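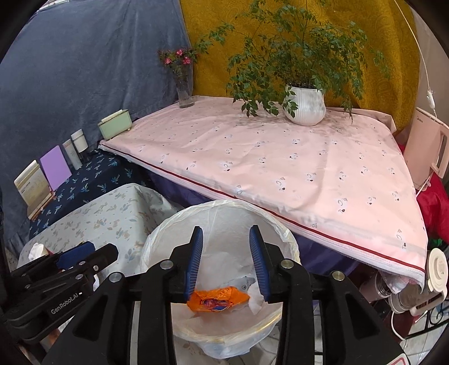

Section 2: Setting up the compost sorting station

March 28, 2026
Posted by the Naylor kitchen compost blog

Before you put a single potato peel in your Costach countertop composter, you need to decide where everything else goes. I skipped this part with my first machine and spent a whole evening picking fruit stickers out of half-finished compost (never again!). So set up the trash side first. A plain round bin with a white plastic bag in it is all you need, and I like a bag you can partly see through, so a stray teaspoon has some chance of being spotted before it goes out to the curb.

1. Pick a spot with a free outlet and leave a hand's width behind the composter for the vent. Mine sits next to the sink and I love it there.

2. Put the trash within arm's reach. If you have to cross the kitchen, you'll get lazy and the stickers will go in the bucket. I know I did.

3. Lift out the bucket, rinse it with plain water and dry it well. Skip the dish soap.

4. Drop the Velov carbon filter into the lid, arrows facing up, and press until it clicks.

Note: the click is pretty quiet. If the lid rocks when you close it, the filter isn't in all the way.

5. Add the starter pellets, then enough warm water to cover them. Close the lid and run the long cycle. It takes 27 hours, and you can't add scraps while it runs.

6. Start small – soft vegetable scraps only for the first 72 hours. After that you can bring in coffee grounds and crushed eggshells.

Caution: no bones, no fruit pits, no cooking oil. A peach pit jammed my paddle and I had to unplug the whole thing and work it free with a wooden spoon. Always unplug before you reach in.

7. Empty the bucket when it hits the fill line, but leave a couple of inches at the bottom to keep things going.

Comments

gresutwood_gardener: Does the filter really last 58 days? Mine smelled way before that.

porchtomatoes: Mine too, until I quit putting onions in. Big difference!

mulchmore: Step 2 is so true. Moved my trash next to the composter and the kids finally sort.

Last updated: March 28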